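Okura demo day, Plolport – notes from the visit

Posted 15 June 2020

The invitation promised "parts handling without programming," so I drove out to Plolport expecting a slide show and got one, plus coffee. The package is called Esteban. Okura rents it by the month, two arms and the training service included, and wants small shops to send in a box of their own parts to be taught.

The stand I cared about was the nut sorting. Nuts go from a blue divided tray to a perforated steel one, with an arm working on each side. The fingers are black and finned, and I asked what a replacement set costs. They said they would email me. The claimed rate is 700 nuts a shift, which my bowl feeder would beat before lunch.

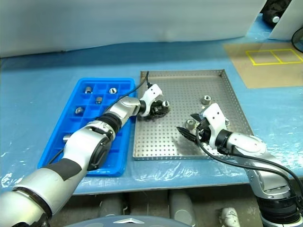
Prudent, from the next stand over, thought I was being unfair: a bowl feeder does one size, and changing ours over eats most of a morning. Fair point. But the 82 percent first-try figure on the handout came with no word on what happens to the other nuts, or who gets up to fix it.

Setup is quoted at 7 days, longer for oily parts – how much longer depended on who I asked. I'd want to see it run on our own mixed bins before signing anything. They are taking trial bookings for November. We haven't made one.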